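4.2 Estimating the cost of a working cell

Most published budgets for small manipulation setups list the arm, the gripper and a computer, and then stop. We think these budgets are wrong, and wrong in one direction. This section looks at what two sites, Dolska and Bainbridge, spent to get one tabletop cell each to the point where it could be used for ordinary desk tasks, and compares that with what they had been told to expect.

Both sites started from the same planning sheet, supplied with the Kimar arm package. The sheet treats the arm as the project and everything else as "accessories," a word that covers mounts, cables, spare fingertips, lighting, table fixtures and the objects to be handled. It suggests a single lump sum for all of them. Neither site could find out how the sum had been reached. Dolska asked the supplier twice and was sent the same sheet both times.

We asked each site to keep every receipt for a cell, down to pens and paper, and to log staff hours against the purchase that caused them. The Dolska cell came to $3,282 in accessories, excluding the arm and the computer. Of that, $335 went on replacement fingertips and $200 on cabling. The rest was spread over 63 separate orders, many of them too small for anyone to have planned. Bainbridge kept its receipts less carefully, and we do not report a total for it. The partial records show the same pattern of many small orders, but we would not lean on them for more than that.

The task chosen for costing was desk tidying, partly for the reason that vendors like to quote it as cheap. The objects are cheap. The view from the wrist in Figure 3 shows the kind of work involved: a slender white pen stands between the two black fingertips, with white paper behind it and a keyboard to one side. A pen of this sort costs next to nothing, but pale objects over pale paper were the ones for which both sites ended up buying additional lamps, and then diffusers for the lamps. None of this appears on the planning sheet.
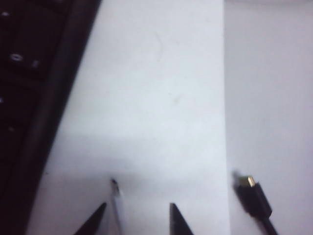 Figure 3. Wrist view during desk tidying. The fingertips and pen are over the shaded part of the sheet; a black cable with a gold-colored plug lies on the tabletop at lower right.

Brironia, commenting on an earlier draft, objected that we were charging the robot for things any lab would have bought anyway, and that a lamp used by three projects should not be billed in full to one. If the cell were closed tomorrow, the comment went on, the lamps and the table would still be there, and an honest budget would count only what was lost.

We accept part of this. Shared items have been divided by the number of projects using them, and the Dolska total given earlier already reflects the division. We do not accept the rest. A site that is planning its first cell has no other projects to share with, and it has to pay for the lamp before it can know whether anyone else will want it. Resale value is also a poor guide. Dolska tried to sell a set of unused mounts and got no offers.

A second objection is that costs fall once a team has learned what to buy. This may be true, and it is the usual defense of the low figures in vendor material. We have seen no data that support it. When Dolska priced a second cell in July, the list of accessories was longer than the first, mainly due to spares that the first cell had shown to be needed. Unit prices were lower for a few items and shipping was higher for nearly all of them.

Staff time is harder to pin down. The logs at both sites are patchy, and hours spent waiting for a part were entered by some people and left out by others. We therefore give no hourly total and would distrust any paper that gave one from records like these. What the logs do show is which purchases caused the most entries. Fingertips come first, then cables. The arm itself, by far the largest single payment, accounts for very few.

For planning, we suggest three changes to the sheet. The accessories line should be broken out by type, with fingertips and cables listed separately. Lighting should be priced for the palest object and surface in the task, since that is where extra orders were placed. And some money should be left unassigned until the cell has been in use for a few weeks. We cannot say how much on the evidence of one complete set of receipts, and the sum printed on the Kimar sheet should not be taken as an answer either.

The budgets compared in Section 4.3 use the Dolska receipts only.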